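Workshop notebook - bench top oiling, second coat
2024-04-01

Picking up from the first coat. Same oil, the Zallum hard finish, thinned this time the way Annelies suggested.
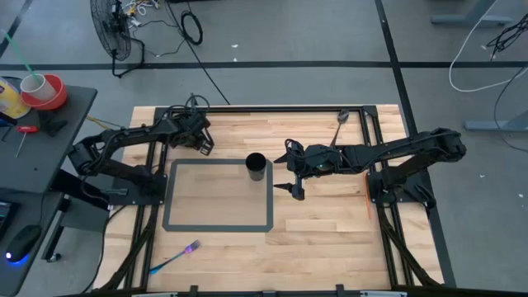 Started with the offcuts before touching anything big. Three test strips, all from the same maple-ish stock Elfriede brought back from Nägeli. Strip A got one coat straight from the can. Strip B got two thinned coats. Strip C got the Orilov wax over bare wood, mostly to see how bad it would be.

Strip A is tacky on the end grain and fine everywhere else. I put it on too thick and didn't wipe back soon enough. Strip B is what I want - dull, even, no sticky patches. Strip C marked as soon as I set a damp cup on it. Not using wax by itself again.

Sanding: went to 200 on the faces and stopped. Remo wanted to go finer, but the strip he took further soaked up less oil and looked blotchy next to the others. Edges done by hand, same 200 paper, with the grain. The belt sander left a shallow dip near one end of the long offcut, so it stays on the shelf until somebody replaces the platen.

Glue lines: found 2 that had opened slightly on the spare panel. Could get a fingernail in one, a sheet of paper in the other. Worked Benum glue in with a palette knife and clamped overnight. Squeeze-out scraped off this morning. Need to check both again after the heating goes off for the season. The same panel moved a lot last August and the gaps may just close up.

Rags: laid flat outside on the rack, then into the water tin. Mirjam found one balled up behind the vise last week. Please don't do that with oil rags.

To do
- buff strip B with a gray pad and try the cup test on it
- new lid for the oil can, the old one doesn't seal and there's a skin forming
- ask Roswitha if she still has the card scraper
- write the coat number on the back of each strip in pencil - marker bleeds through the oil

Left strips A and B on the window sill, C is in the scrap bin.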